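Sourdough at Flisevstead: your questions answered

Hello and welcome! Denise and I get asked the same handful of things at nearly every baking morning, so I've gathered them up here for anyone who'd like to read ahead with a cup of tea.
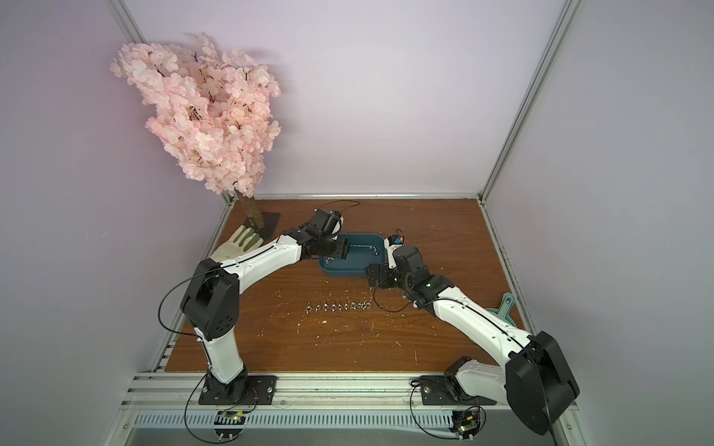 Do I need to bring my own starter?

No, you don't. We keep a big jar going (Alfie named it Inskip years ago, and it stuck) and everyone takes a spoonful home. If you already have one you're fond of, do bring it along — we love meeting other people's.

My starter has gone flat and smells of nail varnish. Have I killed it?

Almost certainly not! It's hungry, that's all. Pour off the liquid, keep a spoonful, and stir in 100 g of strong flour with the same weight of water. Do that morning and evening for 3 days and it should perk up nicely. If you see anything pink or furry, though, please throw the whole lot out and ask us for more.

How much flour should I buy?

A 1.5 kg bag will do you very well. Our everyday recipe uses 1000 g and makes two good loaves, with enough left over for dusting and for feeding the jar.

Why does my dough spread out like a pancake?

Usually it has been left too long somewhere warm. We aim for a kitchen at 22 degrees, and in summer I put mine to bed in the fridge as soon as it's shaped. Wet hands help with the shaping too, and so does a bit of patience, which I'm still working on myself.

Can I make it with rye?

Yes, and Rasa Jankauskaitė makes a lovely dark one with caraway. Start by swapping a fifth of the white flour for rye and see how you get on. It will feel stickier than you're used to.

Can I freeze a loaf?

You can, and we do it all the time. Let it cool right through, slice it, bag it up and toast it straight from the freezer.

When do places open for the spring mornings?

In April, at 9 am. Write to Tala Aoun at the Flisevstead desk and she'll put your name down.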